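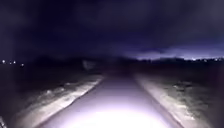 Path at night, own headlight only. View from a fixed camera.

Teaching a path robot by remote driving: how many night runs do you need?
Forum: Outdoor rovers > Teleoperation and learning

grimura_rover
Posted 2024-10-05

Hello all. I am building a small wheeled rover which should learn to follow a path from my driving. I drive it with a gamepad, it saves the camera picture together with my steering and speed, and afterwards I train a network on the pairs. No lidar, one camera. The project is called Grimura, it is only me and my evenings.

During September I recorded 37 runs, all except 6 of them in daylight. After cleaning I have 1,383 short clips. In the day the network drives quite well on the same path. At night it goes slowly to the right until the wheel is on the grass, and I must take over with the gamepad.

The picture at the top is from one of the night runs. The near part of the path is so bright from my lamp that the surface is gone, and the far part goes into black. Both pale edges are still visible, so I believed that the network would have enough to follow. I can steer by them without problem.

My question: should I simply record more night runs, or is my way of driving wrong?

salis_mk2
I would fix the lamp before recording anything more. That white patch takes a big part of the lower picture, and your exposure is probably set by it. Tilt the lamp up, or put a piece of diffuser on it, and lock the exposure. If you record 80 more runs with this light you will have 80 more runs with a white hole in the middle.

vi_tele
I don't agree with salis. The lamp is ugly but the edges are there, left and right, and they meet at the far end. For steering this is plenty. Drifting always to one side smells to me like the demonstrations. How do you drive, grimura? If you keep perfectly in the center all the time, the network never sees what to do when it is half a meter off. In the day it gets help from other things in the view. In the night it makes one small mistake and has no example for coming back.

grimura_rover
I drive very carefully in the center, yes. I was even a little proud of it. When I made an error I deleted the clip.

vi_tele
There it is. Please don't delete them! The part where you come back is the best part of the clip. Cut only the seconds where you are leaving the center, keep the seconds where you return. And make such errors on purpose: stop recording, drive to the edge, start recording, steer back. Do it for both sides and from different angles.

salis_mk2
Recovery clips are good advice and I say the same to everybody. But I still don't believe it is the full story, the day network was trained with the same clean driving and it works. Something is different in the night and it is the light. Also look at the horizon. There are lights far on the left, and on the right the clouds are glowing. A small network can use this as a compass. Then you turn on another path and it steers to the town.

risach_b
I had this exact problem with a street lamp. The rover followed the lamp very nicely. I cropped the upper half of the picture before training and it stopped. Costs nothing, try it first.

grimura_rover
If I crop the upper half, do I lose the far end of the path? It ends near the middle of the picture.

risach_b
Crop a bit above where the path ends, then. You lose the clouds and keep the path. For walking speed you don't need to look so far anyway.

vi_tele
Agree with the crop. Flip the clips left to right too (and change the sign of the steering, I forgot this once and lost a weekend). It will show you if your data has a preference for one side.

One more question, is there a delay in your remote control? If your video comes late, then your steering is saved next to the wrong picture. By day the robot can survive this.

grimura_rover
I drive from the video on the laptop, so there is some delay. I never measured it. I will check the time stamps, then crop, then record recovery clips with the lamp as it is now. After this I change the lamp.

salis_mk2
Change the lamp first :) Otherwise you will record the recovery clips two times.

vi_tele
Or keep both sets and train with mixed light. I would want a robot that can handle a bad lamp.

salis_mk2
I would want a good lamp. But post the result, whichever order you choose.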